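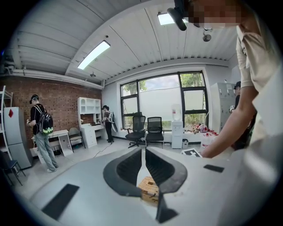
Plulby Slatted Storage Crate, Small

Item 449
In stock, ships in 4 working days

A small wooden crate for shelves, desks, pantries and workbenches. It holds the things that otherwise spread across a surface: keys, seed packets, spools, tea, chargers, jars of screws. The slats are set close enough that a pencil will not slip through, and the crate is light enough to pull down from a high shelf with one hand.

Plulby crates are made in a two-room workshop run by Saulius Šimkus and sold through Eltance. The small size was added last, after shop customers kept asking for something that would fit inside a kitchen cabinet.

Details

Material: solid pine slats, pine corner posts
Finish: clear water-based wax, inside and outside
Base: flat, closed
Lid: none (sold separately, item ends in L)
Maximum load: 7 lb
Stacking: up to 4 high when loaded evenly
Assembly: none needed

Wood color varies. Pine darkens over the first year, faster on the side facing a window. If you are buying several for one shelf and want them to match, order them together and we will pick from the same batch. Small knots are normal and are not treated as a fault. A split slat or a loose corner is, and we will replace the crate.

Using it

The crate is meant for dry rooms. It can go in a bathroom if there is a working fan, but not on the edge of a tub or under a sink with a slow leak. Don't use it outdoors, even under a porch roof.

For loose food such as onions or garlic, put a sheet of paper in the bottom and change it when it gets dusty. Bread and cut fruit should go in something that can be washed.

When stacking, put the heaviest crate at the bottom and line up the corner posts. The posts carry the load, and the slats will bow if another crate is resting on them. On a wire shelf, place a board underneath first.

To hang the crate on a wall, use the Gitar bracket pair. One pair holds one small crate. The brackets come with screws for wood studs only. For plaster or brick you will need your own plugs.

Care

Wipe with a barely damp cloth and let it dry right side up. Do not soak it or put it in a dishwasher. A soft brush gets dust out from between the slats. If the surface starts to feel rough, sand lightly along the grain and rub in a thin coat of furniture wax. Most people do this every couple of years.

Ink and oil marks will not come out fully. Sanding helps with ink.

Other sizes

Medium: twice as wide, same height. Fits letter paper lying flat.
Tall: same base as the small, for bottles and rolled paper.
Sun tray: shallow, no corner posts, does not stack.

Orders and returns

Orders placed before noon on Wednesday go out with that week's truck. Anything later goes the following week. Orders of more than 50 crates are made to order, so please write to Sigita Adomaitis in the sales office before paying. She can also quote for shops and schools.

Unused crates can be returned within a month. Keep the cardboard corners from the box, as crates sent back without them often arrive with dented posts. Crates that have been waxed, painted or drilled can't be returned.

Spare slats are available in packs of 7. They are cut to length and unfinished. Small nails are included.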